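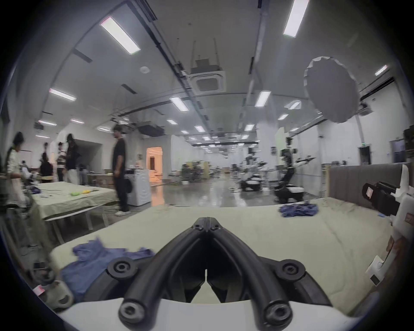

4. Connecting the Raltley synthesiser to your recorder

Before you begin, switch off both devices and turn the main volume to zero. You need one MIDI cable and two audio cables.

1. Put the MIDI cable into the socket MIDI OUT of the Raltley. The other end goes into MIDI IN of the recorder.

2. Connect the audio outputs L and R to inputs 1 and 2 of the recorder. If you play in mono, use only the output L.

3. Switch on the Raltley first, then the recorder, and the loudspeakers at last.

Caution: Do not change this order. A loud click can damage the loudspeakers and also your hearing.

4. Hold the button SETUP until the display shows the page SYNC. Turn the wheel to "External" and press it one time.

5. Start the recorder. The tempo on the display must be the same on both devices. The Raltley accepts a tempo from 40 to 400 beats per minute.

Note: If the display shows two lines in place of a number, no clock signal is received. Please check the direction of the MIDI cable.

6. Play a bass line and raise the input level slowly until the red lamp lights only on the strongest notes. Then go back a little.

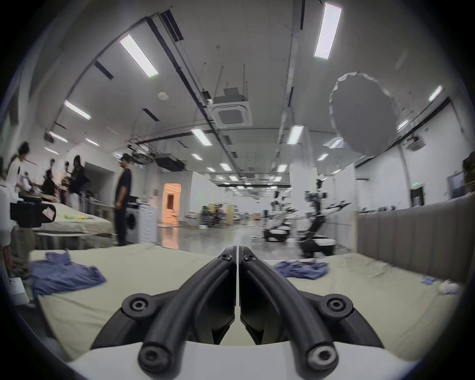

4.1 Saving your settings

1. Press SETUP and SAVE together. The display asks for a memory place.

2. Choose a place from 1 to 35 with the wheel. Places with a small star are the factory sounds by Beddale and cannot be overwritten.

3. Press SAVE again and wait 6 seconds. Do not remove the power cable during this time.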